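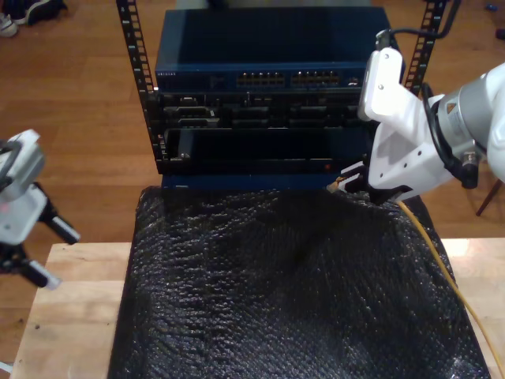
Small rack on the pine table, switch at the top, bubble wrap in front.

February, rack bench notes

Spent the morning getting the Oltach patch bench into a state where other people can use it. The small open rack is staying on the wooden table for now. I had wanted it on the floor next to the Kondau cabinet, but the floor there slopes and the base plate rocks.

Order from the top: the blue switch, then the black chassis with the module bays, then the lower black unit. I left the order as Anselmo had it. He wanted the switch highest so the ports can be reached without bending, and at this table height that works out well.

Black bubble wrap is over the table in front of the rack. The pine marks easily and we already have one long scratch from dragging the chassis across it last month. The wrap bunches up in the middle when anything slides over it. Tape at the two front corners would help, or a proper mat. I put a mat on the order list under 2230. If it doesn't come I will cut down the old one from Illel.

Square-hole rails, so cage nuts. We have plenty in the drawer but they are two sizes mixed together. Sort them before mounting anything else. I lost twenty minutes to this. 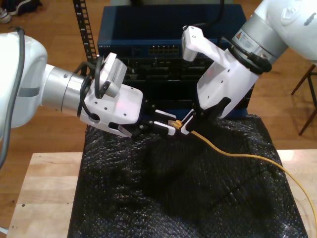 Cables

Yellow is for test runs only. Anything that stays plugged in gets a different color, so that at the end of the day every yellow cable can be pulled without asking. Zhenhua Cheng agreed to this, and it should go on the card by the door.

Hold the cable by the connector when plugging or unplugging, never by the cord. With the thin ones the jacket pulls back from the plug after a while and then the contact comes and goes, and you end up blaming the switch. Cable 243 did this to me all through the Magalhães job. I cut the end off and it is in the bin. The rest of that batch should be looked at before anyone trusts it.

Latch tab up or down depends on which row you are in. Check before pushing. If the plug doesn't seat with light pressure, take it out and look at it — don't lean on it, the rack is light and will walk back on the table.

Labels

Asset label 2533 goes on the rack itself, on the base plate. I have it printed but not stuck on yet. The base plate needs a wipe with alcohol first.

Port map: the left bank is for the bench, the right bank for whatever is being tested. Write it in the book each time you change it, with the time and your initials. Last entry in there is Anselmo Andrade's and it no longer matches how I have it set up, so I crossed it out.

Still to do

Cage nuts sorted.
Mat or tape.
Go through the old thin cables with the tester.
Ask Zhenhua if the spare modules are still in the Kondau cabinet — I looked at 4:30 and it was locked.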